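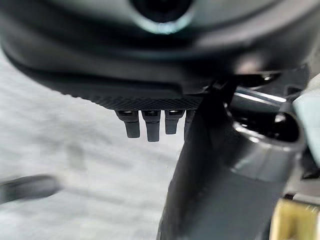
The visit to the Cluvus training house in Nurnitton

Our group went to Nurnitton in February, by the early bus from Layug. The journey takes 2 hours and the road is not good after the bridge, so please bring something against sickness if you need it.

Bienvenido Saludo received us at the door and gave everybody a visitor card. The house teaches people who want to work in hotels and in home care. They learn how to make a bed, how to fold towels and how to put a kitchen in order after a meal. I expected a school with desks, but most of the teaching is done standing.

We stayed longest in the linen store. It holds 4000 pieces, and each shelf has a label in two languages. Mr Saludo showed us how to fold a sheet alone, without a partner. I tried it three times and my corners were still not equal – his were perfect, of course.

Lunch was in the canteen, fish soup and rice, and it cost 200 for each person. The coffee was included.

In the afternoon we had 15 minutes for questions. Somebody asked if the courses are open to people from Okar. They are, but the bed in the dormitory must be reserved one month before.

The bus back leaves from the other side of the market, and we almost missed it.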